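The arm in bay two

Sembiring wants a robot to do the picking at Skekstead. The pickers would like to know what is left for them 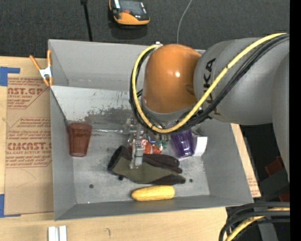
Returned goods are the part of the mail-order trade that customers never think about. At the Skekstead depot, where Sembiring handles them for a string of online shops, they come off the lorries in no order whatever and somebody has to sort them. For 26 years that somebody has been a person at a bench. Since January the firm has been trying out a system called Lalia, which works from a grey bin with sloping sides. A work glove, a ribbed tumbler, a purple cup and an ear of corn can share the floor of it, and the arm has to choose one, take hold of it and put it where it belongs. A person does this while talking about last night's telly.

Lalia's makers, a small company called Rakura, do not like that comparison. Their line is that people get tired and the arm does not. True enough, though on the morning I visited it was stopped twice for reasons that took two engineers to discuss. The brochure promises up to 53 items handled in the time a trained sorter takes over a full crate. I asked what sort of items. Boxes, mostly, it was admitted. Nobody at Skekstead gets to send back only boxes.

Amirul Tambunan has sorted returns for eight years and now spends half his shift "minding", a job title that did not exist before. He fills the bin, watches a screen, and clears whatever the arm has refused or dropped. "They said it would take the boring part away," he told me. "Sorting wasn't the boring part. Watching is the boring part." He used to move about the floor and swap benches when his back played up. Minding is done standing in one spot, and he has asked for a stool.

The pay is the same. The rate sheet is different. Sorters were judged on their own crates, and minders are judged on the arm's, so a bad morning for the machine goes down as a bad morning for whoever is next to it. When I put this to Rostislav Jelínek, who manages the depot, he called it a teething problem and said the figures were "for information only". Tambunan has had two conversations with his supervisor about the information.

Jelínek is no fool and he is not unkind. He has trouble filling night shifts, he pays agency rates when he can't, and he has head office asking every month why returns cost what they do. No one has been laid off, he says, and I believe him. He was slower to answer when I asked about the people who have left and not been replaced.

What bothers me is how much of the sorters' skill has gone missing from the accounts. They know a cracked cup by its sound. They know which shop's customers send back gloves they have plainly worn all winter. Lalia was bought to pick things up and put them down, so that is what gets measured, and the rest has become something minders do between alarms, unpaid and unmentioned.

The trial is up for review in January. Tambunan has not been asked to contribute. The stool is on order.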